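Vukine hand-held gripper kit, trial unit
Acceptance checklist, office floor
Checked by: Ornella Testa. Comments by: Duarte Amaral, who was asked to keep them short.

1. Housing free of cracks and sharp edges -- PASS
I ran a thumb round every slot. Thumb intact.

2. Finger pads seated and level -- PASS
The left one needed a second push. The manual says "a light click". Ours was more of a cough.

3. Serial plate matches delivery note -- FAIL
Plate says 1,309, note says 738. Zanis have been emailed and are looking into it, as they were on Saturday.

4. Grip on everyday office objects -- PASS, with comment
Desk telephone added at Ornella's request. The supplier's own test list runs to foam cubes, and we don't own any.

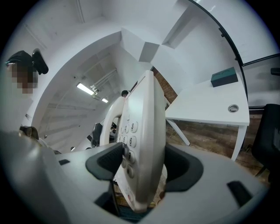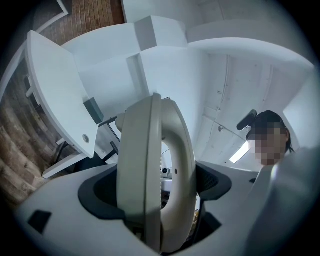

Item 4, telephone held between the pads (first picture); item 5, finger and opening (second picture).

5. Finger opening clear of grit and loose parts -- PASS
Check with a torch. Do not check with a biro, Duarte.

6. Operator can hold the kit for 30 minutes without complaint -- FAIL
I managed 30 minutes. The complaint began at nearly four.

7. Quick-release works with either hand -- PASS
Right hand fine. Left hand fine after some language.

8. Spare pads supplied -- PARTIAL
Two sets promised, one found, in the bag marked "Do not discard", which had been discarded.

9. Quick-start guide readable -- PASS
38 pages. I question "quick".

Outstanding: items 3, 6 and 8. Ask Zanis for a wrist strap and see what the Uvel one costs before signing for the full order in October. Kit stays in the grey cupboard until then, charger included -- please put it back.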